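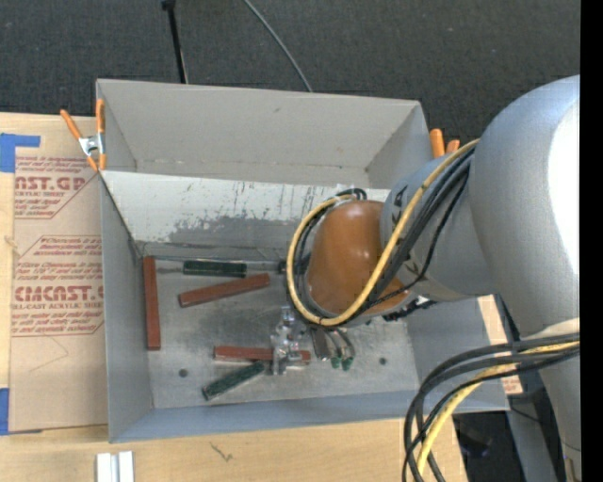

August, continuity notebook, Prokham book two
Started 9:40 a.m.

Finished the second read of the draft. Went through with the book one file open beside it and marked everything that doesn't match. The manuscript is at 600 pages and has 84 scenes by my numbering. Numbering is in the left margin of the working copy, please don't renumber.

Travel times. In book one the run from Prokham to Pliso takes eleven days, and it matters, as the governor dies before the medicine gets there. In scene 31 the Ekwueme does it overnight. Nothing in between says the engines were changed. Two ways to fix:
a) cut the line "by morning they were over Pliso" and start the scene on arrival, no time given
b) move the refit from scene 40 to before scene 31
I prefer a). With b) the argument in the shipyard would have to happen while the captain is still in custody, and that breaks scenes 33 to 36.

Captain's age. She is 52 in book one, and the second book opens three years later. Page 109 has her at 53. Changed to 55 in pencil. The birthday dinner also needs a look.

The siege. Chapter nine says the garrison held out five months. The old sergeant says "that whole winter" twice, and winter on Pliso is the short season, seven weeks. Left a query. Could be the sergeant misremembering, which would suit him, but then somebody in the room should react.

Spelling. "Warfleet" and "war fleet" both appear. Book one has it as two words on every page I checked, so two words. "Jumpgate" stays one word. Fedier as the name of the moon, never "the Fedier," except when the colonists say it in dialogue.

11:15. Talked to Sunita Sandhu about the prologue. She wants it to recap the end of book one for readers who come in cold. I wrote a version last night, a page and a half, and it reads like a history lesson. Tried again this morning and put the same facts into the tribunal transcript:
– who won at Prokham
– that the treaty was never signed by the outer worlds
– that the admiral's body wasn't recovered
The amnesty is left out for now. It comes up in scene 6 and can be explained there. Sunita read the transcript version and thinks it works but wants the judge to have fewer lines. Agreed.

Map. The one from book one puts Fedier on the wrong side of the Pliso belt for the ambush in scene 58. Either redraw or have the convoy come from the other direction. Redrawing means book one is wrong in every copy already out, so I turned the convoy around. Touches scenes 57, 58 and 60. Not 59, that one is all on the bridge and no headings are given.

Still to do:
second officer's name, spelled with one L until scene 44 and two after
check who knows about the cipher before the trial
dinner scene, see above
ask Sunita if the glossary is staying

Stopped at 4:20. Marked copy is on the shelf by the door.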